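Newsletter > Past issues > At home

The table stays

2020-07-12

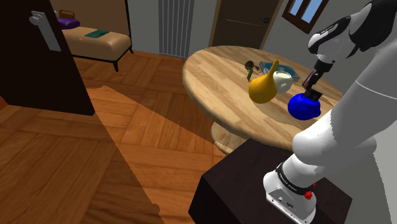

Rocío Cantero wrote in after the last issue to ask why on earth anyone would buy a round table for a small dining room, when a rectangle can be shoved up against a wall and forgotten. She has a point, and I went back and forth on it for most of the week, so this issue is my long answer (get a coffee).

I grew up with a rectangle. My dad sat at one end, my grandmother at the other, and us kids got the long sides, where you spent the whole meal asking somebody to pass the potatoes. If you were in the middle you passed everything and ate nothing. When we moved into the house on Hollenstein Street in February, I swore we'd have a round one, and my husband measured the room twice and told me it would never work.

Well, it works! Mostly. We can sit four without anyone bumping elbows, and five if one of them is a child who'd like to be under the table anyway. The thing I love is that there's only ever one conversation. At the old table we'd split into two camps before the salad was gone, and I always got stuck in the camp talking about gutters. Now if gutters come up, we all suffer together.

The part I hadn't thought about is walking past it. With a rectangle you know where the corners are because you've hit every one of them with your hip. With a round table you can sort of slide by, but the chairs stick out in every direction like spokes, and if they don't get pushed in you can't get to the kitchen. We have had words about this in my house.

Then there's the tablecloth problem. I own a whole drawer of tablecloths, all long, some of them my grandmother's, and not one sits right on a circle. I tried folding one into a square and laying it on the diagonal, and it looked like a diner in an old movie, so I left it. A couple of the others have become curtains for the laundry room. The good one I'm keeping, just in case one of the kids ends up with a rectangle.

If you're shopping, go secondhand first. We found ours at the Tralwood flea market for 35 dollars, with a wobble. The wobble was one loose bolt and it took my husband a whole Saturday's worth of grumbling to admit it. Sit down at a table before you pay for it, and pull the chair all the way in. I've seen some lovely ones where your knees hit the base right away, and you'd be eating sideways for the next twenty years. Check the underside too. I got a nice long splinter from skipping that.

For cleaning I wipe it down with a barely damp cloth and dry it with a dish towel, and twice a year I rub in some oil. The Drurko kind smells like a hardware store for two days, so open the windows and plan on sandwiches on the porch. Coffee rings I've stopped fighting. My sister says mayonnaise gets them out overnight, and I can tell you that mayonnaise mostly gets you a table that smells of lunch.

So, Rocío, I do see the case for the wall. If I had your hallway I'd probably buy the rectangle too. But come over for supper sometime and try mine, and bring the bean salad.

Next time: what I did with the pantry shelves, and why I'm still mad about the paint.

Comments

Jonas Hubmann
We had a round one for 27 years and finally gave it to our daughter. I miss it at Thanksgiving. Put felt under the chair legs if you haven't yet.

porchlight_m
Mayonnaise did work on mine, but it was a pretty fresh ring.

Rocío Cantero
Fine, I'll come! Still not giving up my wall though. Do you want the salad with or without onion?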